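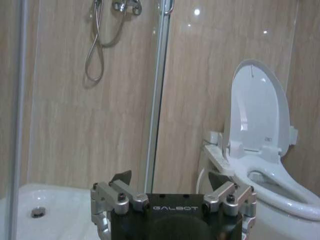
Drita Perić
Bookkeeper, renter, writes this blog on lunch breaks

17 Oct 2018

Moved. Done. Mostly done. Typing this on the floor with my back on a radiator, the table is still in two pieces and the bolts are in a sock somewhere.

People have been asking for an update so this is the update. Also a list of everything I got wrong, so I can read it next time and get it wrong again.

First the numbers. The whole move came to 3,193 dollars, deposit not included. I had a budget and it was less than that. I'm a bookkeeper! I do this for other people! What killed me was the overlap, paying both places at once for most of a month, and I knew about the overlap, I had it in the spreadsheet, I'd just put it in the wrong column so it never got added up. Found it on the night before the van. Closed the laptop. Went to bed.

The van was Karthik's cousin's and then it wasn't, because the cousin needed it, so we ended up with one from a place out past the Goltthorpe exit that charges by the mile. Fine on paper. Goltthorpe to Brakley isn't far. But we did it three times. Third trip was one bookcase and a bag of coat hangers. If you take one thing away from this post, measure the bookcase.

Boxes. Karthik Sivakumar has a theory that you label a box by the room it's going to and never by what's inside. I went along with it. I now own seven boxes marked BEDROOM and no idea which one has the sheets. First night I slept under a tablecloth and my winter coat. Slept great, to be fair.

What I'd do now - write both. Room and two things that are in it. "Kitchen, colander, good knife." Takes no time at all. And tape the bottom twice, I lost a box of mugs on the stairs at the old place and Mrs. Next Door came out to look and said oh dear and went back in.

Things I threw out and regret: the ugly lamp, the long extension cord, the shower caddy, the folding chairs. 

Things I kept and regret: every cable. All of them. One is for a printer I gave away in college.

On the new place. It's smaller. I keep telling people its "about the same" and it is not about the same. The kitchen is a hallway with a stove. The bedroom gets the morning light which I thought I wanted. There's a closet by the front door that is deeper than it looks, I put the vacuum in there and had to lean in to my shoulder to get it back out.

The landlord is a Mr. Pavlović, very polite on the phone, sends everything as a letter. Actual letter, in the mail, for a question about trash day. I've started to like it. I sent one back. We have a correspondence going about the hall light.

Water heater is the thing I'm still learning. There's a tank, and the tank has opinions. Eight minutes, then it's over. I've gotten the shower down to hair first, everything else second, standing still and thinking about your life not at all. Berhanu says turn the dial up, Mr. Pavlović says (in writing) please leave the dial. So I leave the dial.

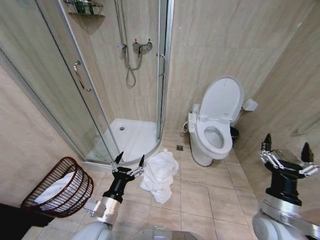
Corner shower, beige tile, not a lot of floor.

Anyway. Small bathrooms generally, since I got three emails about this last time I complained about one. What's worked for me across four apartments now:

Hooks over bars. A towel bar holds one towel nicely or three badly. Stick-on hooks are fine if you wipe the wall with rubbing alcohol first and then leave it a whole day, which I never do, which is why I find my robe on the floor.

Squeegee on the glass every time. I hate it. It works.

Buy the small bottles, or buy the big one and decant. Keep the big one under the sink or in that deep closet if you have the arm for it.

No rug. I know. It never dries. A mat you can hang up after.

That's all I've got on bathrooms, please no more emails.

What I didn't plan for was the neighborhood part. At the old place I knew which checkout line was fast and which dog was going to bark. Brakley I know nothing. Walked 20 minutes the wrong way looking for a hardware store and found a very good bakery and a river. Didn't find the hardware store. Bought a cheese thing with seeds on it and ate it on a wall. Went back the next day for another one and the girl behind the counter said "same again?" and I nearly cried over the register. Moving makes you a bit pathetic.

The commute is better, I'll say that. One bus. Used to be a bus and a train and then a long walk through the Fadthorpe parking lot, which in April floods right up to the cart return. One bus, and I get a seat, and I've read two whole books. One was bad but I finished it out of sheer seatedness.

Haziq Sutanto from work lives four streets over and has been lending me things. So far: a drill, a step stool, a pan, a different pan. I'm keeping a list on the fridge so I give it all back. He says there's no rush on the drill. There is some rush on the pan.

Money again, for the spreadsheet people (hi). Where it went, biggest first. Overlap rent. Van, times three, ugh. Then getting the phone and internet moved, they wanted 200 for a "relocation visit" where a man came in, plugged in one cord, and admired the radiator. Then food, I ate out the entire week and I'm not sorry. Then boxes, which you can get free from any liquor store and I paid for like a fool. Cleaning stuff. A new shower curtain I didn't need, still in the packet, will fit whoever wants it. Let me know.

What I'd put in the budget next time that wasn't in there:
- lunch for whoever helps
- a second lunch, they'll stay
- lightbulbs
- a key copy, get two
- the thing you're going to break
- mail forwarding, and do it early, I did mine late and my dentist thinks I've died

Still to do. Put the table together, find sock. Hang the curtains, right now it's a sheet and two clothespins. Change the adress on the car insurance. Reply to Mr. Pavlović re: hall light. Unpack BEDROOM four through seven. Call my mother, who wants to know if there's an elevator. There isn't and she knows there isn't.

Comments are open again, the spam thing is fixed I think. If anyone knows a hardware store near the river end of Brakley, that's the most useful thing you could possibly tell me. I need bolts. Possibly also a sock.

Bus in ten minutes, posting this without reading it back.

D.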